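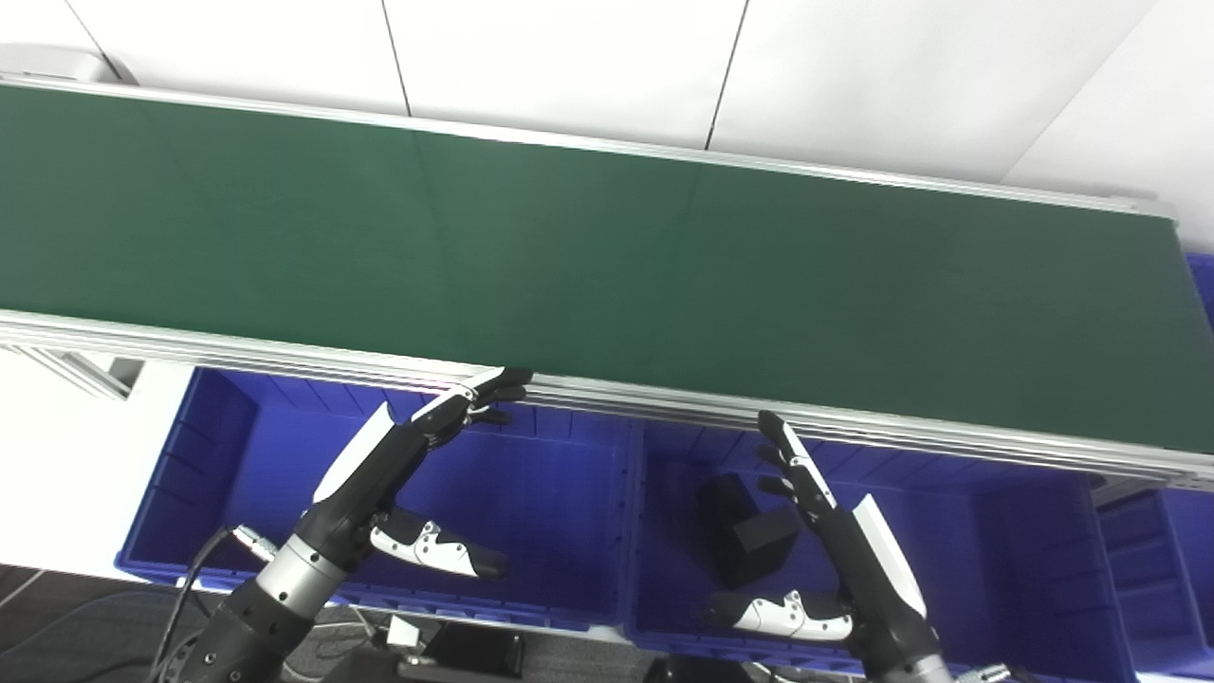 Figure 3. A belt conveyor with nothing on it.

18 shares
3 comments

4.2 What people call the wait

I went into this part of the study expecting to write about talk during the work itself, and I had a nice tidy set of questions ready for it. Then I played back the first few recordings and found that my speakers kept drifting off to the bits of the day when there was no work to do. The belt is empty (Figure 3), the lorry is late, the labels have run out, and everybody stands there. They had words for that. Lots of words, and the words didn't match from one site to the next, even though Almont and Tidden are close enough that people swap jobs between them all the time.

So this section is about those words. I'll go site by site first and then say what I think is going on, with the warning that 18 speakers is a small group and I knew a few of them before I started (see 3.1).

At Almont, the packing site, the usual word is "slack", and it behaves like the name of a place. You are "in slack" or you "come out of slack". I never once heard "a slack" or "some slack" used for the wait, although the same people will happily talk about giving someone some slack in the ordinary sense. Kwadwo Lamptey, who had been there longest of anyone I recorded, put it like this:

"We went in slack just before dinner and we never came out of it. I'd done my whole crossword and started on hers."

The grammar is very steady. New starters get it wrong for a week or so, saying things like "it's gone slack", and older hands don't correct them out loud. They just say it back the right way. I caught two of these exchanges on tape and they're both in Appendix B, where you can hear the second speaker leaning quite hard on the "in".

Tidden was a different story. It is a smaller place, bakery goods mostly, and there the word is "gap", which sounds dull enough until you hear what people do with it. There's "a gap", "a proper gap", "gapping" (standing about), "gapped" (bored and a bit cross) and my own favourite — "gap tea", meaning tea made in a hurry because you think work is about to start again. Gap tea is always bad. Charito Gatchalian told me she could tell by the colour whether a cup had been made in a gap or on a break, and then spent a good while explaining the difference between a gap and a break to me as though I were a bit slow. A break is yours. It's on the rota and you can leave the room. A gap belongs to the firm, and you have to look as if you'd be ready if something turned up.

I think that difference matters more than anything else in this section, so let me stay with it. Every speaker at all three sites drew it, in one form or another, and most of them drew it without being asked. The words for breaks are the same everywhere (break, dinner, tea) and nobody plays with them much. All the invention goes into the other kind of stopping, the kind that isn't properly rest and isn't properly work. My guess is that the ordinary words for rest feel wrong there. If you say "I had a rest", it sounds as though you chose to. If you say "I was waiting", it sounds as though you had somewhere to be. Saying "we were in slack" puts it on the building.

The third site, Clirnden, gave me the most trouble. It is an old depot that was taken over by Prothero some years before I came along, and the two halves of the workforce still sit at different tables. The people from before the takeover say "a lull", or sometimes "a Maddocks". The second one comes from Tudur Maddocks, a supervisor who was known for saying "any minute now" down the phone to the loading bay. He was still working there and was perfectly cheerful about it when I asked. He says "a Maddocks" himself, too, which pleased me a great deal. The Prothero people mostly say "downtime", which is the word on their paperwork, and they say it flatly, with no forms built off it at all. I listened for "downtimed" or "a downtimer" the whole way through and never got one.

You could take that as a sign that official words don't grow. I was very keen on that idea for a while and gave a talk on it in April, and Seren Samuel, who was in the audience, asked the obvious question. How did I know that "gap" hadn't started out on the paperwork at Tidden? I didn't know. I went back and asked, and it had! The old shift sheets had a column headed GAP, where the shift leader wrote down any stop in the run. The sheets were dropped years ago and the word stayed on. So an official word can grow perfectly well, given time, and perhaps given that the paper goes away. I have a note to myself from 17/05/2020 that just says "check the column, you fool", and I'd like it on record that I did.

Length came up less than I had hoped. I asked everyone how long a stop had to be before it earned the name, and got answers that were all over the place. One Almont speaker said 25 minutes without a pause, as if it were written on the wall. The person next to her laughed so much that the rest of the answer is lost. At Tidden a gap can be as short as it takes to notice it. I don't think anyone is measuring. What they did agree on is that you can't name it too early. Saying "we're in slack" in the first moments is bad luck at Almont and will get you a look, and at Clirnden the person who first says "Maddocks" is teased if work starts up straight after. Gwion Foulkes, who moved from Clirnden to Tidden halfway through my fieldwork (very handy for me, less so for his bus fare), said he still held his tongue out of habit at Tidden, where no such rule applies. He had also started saying "gapping" within the month, but only at work. At home he went on saying "lull".

I'd have liked more movers like Gwion. With one person I can't say much beyond the fact that it can be done quickly, and that he seemed to keep the two words in separate pockets. He was a bit embarrassed when I played him the recording, and asked if I could take out the part where he uses both in one sentence. I've left it out of the appendix as he wished, and it isn't counted in Table 2.

One last thing before I get to the younger speakers. None of these words was used in front of managers from outside the site, as far as I could hear. When a visitor came through at Almont, the same stop was "a short delay on the inbound side", said in a voice I hadn't met before and have not heard since.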